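Home Cookie notice: this site uses cookies to improve your reading experience. Accept | Settings
Home | Articles | Authors | Archive

4.2 Budgeting for Two-Arm Kitchen Systems

The purchasing plan at Ilwood was drawn up by Arellano and Çınar before any supplier was approached. It set a ceiling of 700 hours of use per arm in the first budget year and treated grippers as consumable parts. Refrigerator tasks, in which both arms work near an open door with loaded shelves, were taken as the reference case (Figure 3). 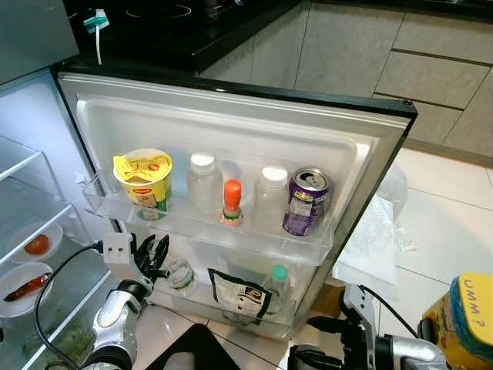 Should spare grippers be bought with the arms or later? They should be ordered with the arms, as a separate budget line, so that a worn unit can be replaced without a new approval.

Two offers were compared, from Anaris and De Bruijn. The Anaris offer had the lower purchase price but left out cables and mounting brackets. The De Bruijn offer included both, along with 10 hours of operator training. Debnath (personal communication, April) advised that cabling be priced by length and that replacement cables be held in stock. In kitchen work the cables hang close to doors and shelves, and the plan therefore allows 100 hours of downtime a year for repairs to them.

Figure 3. Two-arm system at the open refrigerator, with bottles, a noodle cup and a drink can in the upper door bin.

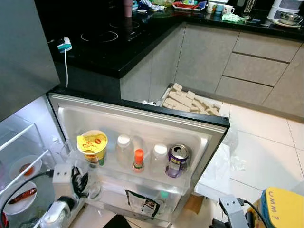 4.3 Staffing and Floor Space

Staff costs were entered separately from equipment. Each system was assigned one trained operator, with a second on call.

12 shares | 3 comments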